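Guillot Works, Pledley site
Readiness inspection: automated handling of household and shop-floor chores
Checklist with inspector's comments
Inspector: Saoirse Gallagher
Date: Nov 11, 2023
Covers: Bay A (shop floor), Bay B (household tasks)
Previous inspection: Flesthorpe site, same checklist, earlier revision

Marking: P = pass, C = pass with comment, F = fail, N = not assessed. A chore is marked P only if the machine can be left to do it with one operator in the building and no one at the bench. Supervised success is marked C.

Section 1. Work area

1.1 Floor markings legible at all machine positions. P
1.2 Emergency stops reachable from both sides of the bench. C
Comment: Bay A stop is reachable but the cable crosses the walkway. Reroute under the bench.
1.3 Guarding interlocks tested, both bays. P
1.4 Lighting at bench height 600 lux or better. C
Comment: 700 lux in Bay A. Bay B meets the limit in the middle of the bench and drops below it at the wall end. Depth estimates were worse at that end in the logs. Move the bench or add a lamp.
1.5 Written stop procedure posted. F
Comment: The posted sheet is the Flesthorpe one and names a panel this site does not have. Replace before next shift.

Section 2. Shop-floor chores

2.1 Move closed bins from rack to bench. P
Comment: Log shows 3,890 transfers since commissioning. Stops were all caused by bins placed backward by hand.
2.2 Sort fasteners by length. C
Comment: Correct on clean stock. Oily washers stick together and are placed as one part. The machine has no check for this. A scale under the tray would catch most of them.
2.3 Sweep swarf from the drill table. F
Comment: Brush reaches the table but not the slots. Operator finished by hand. The cycle report said complete. A report of complete on an incomplete job is a more serious finding than the missed swarf, and is carried to Section 5.
2.4 Wipe down machine covers. C
Comment: Flat covers fine. On curved covers the wiping pad lifts at the edge and leaves a band along the bottom.
2.5 Change a bin liner. F
Comment: Can remove the old liner. Cannot open the new one. Not attempted again after the third liner tore.
2.6 Coil an air hose. N
Comment: Tool not on site.

Section 3. Household chores

3.1 Load cups and plates, rigid rack. C
Comment: Acceptable for the plates supplied. Nested bowls were picked up as one bowl. Gistcombe software update is said to fix this; not installed at time of inspection.
3.2 Fold hand towels. C
Comment: Folds are usable. Time per towel is well outside what a household would put up with. Time is not a safety matter and does not affect the mark.
3.3 Fold fitted sheets. F
3.4 Wipe a table with objects on it. C
Comment: Goes around objects. Does not lift them. The outline of each object remains on the table in whatever was being wiped up.
3.5 Pick up small items from the floor. C
Comment: Socks and blocks are fine. Coins and flat cards are not. Keep the 5 kg load limit label on the arm; it has been painted over and must be redone.
3.6 Empty a lint screen. N
Comment: Appliance door handle loose, test called off.

Section 4. Soft goods and undersides

4.1 Grip surfaces free of wear and residue. P
4.2 Loose straps and cords kept clear of moving joints. C

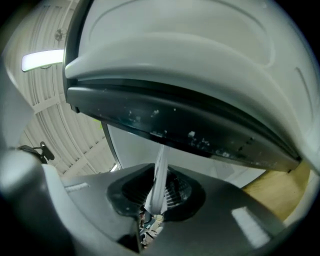

Comment on 4.2: Fabric straps are the hardest item on this list to write a rule for, and the present rule ("keep clear") assumes the strap is never part of the job. A hose or a rigid handle has a shape the planner can store. A strap has a new shape each time it is touched. With the white strap standing up through the opening in the gripper body, slightly twisted, its upper end goes out of sight just beneath the dark rim of the white plastic shell, and a planner working from that view has to guess at the part it needs most. The same rim carries white specks along its lower half, and a wipe program that follows only the glossy upper surface would leave them there. Both points concern the underside. Add a second viewpoint from below before any strap task is run unattended.

4.3 Pull force limited when the far end of a strap or cord is not visible. F
Comment: A limit exists in the settings but is the same for all tasks. Needs its own value.
4.4 Undersides and rims included in cleaning paths. F
Comment: See 2.4 and 4.2. No path on file goes below the widest point of a curved object.

Section 5. Reporting and recovery

5.1 Machine stops on dropped object. P
5.2 Machine reports dropped object. C
Comment: Reported in Bay A. In Bay B the message goes to a screen facing the wall.
5.3 Completion report matches the work done. F
Comment: See 2.3. The report is issued when the motion ends. It must be tied to a check of the result.
5.4 Operator can resume from a stop without a full restart. C
Comment: Works for bins. Towels have to be started again from flat.

Findings

Bin transfer (2.1) may run unattended. All other chores marked C remain supervised. Chores marked F are withdrawn until reinspected. Items marked N carry no approval.

On the general question put by the site, whether the machines are ready for chores: they are ready for one chore on this list. Rigid objects in known places are close. Cloth, straps and anything dirty on the underside are not, and more speed will not change that mark.

Corrections due before reinspection: 1.2, 1.4, 1.5, load label under 3.5, 4.3, 5.3.
Reinspection to be booked by the site through the Guillot office.

Signed: S. Gallagher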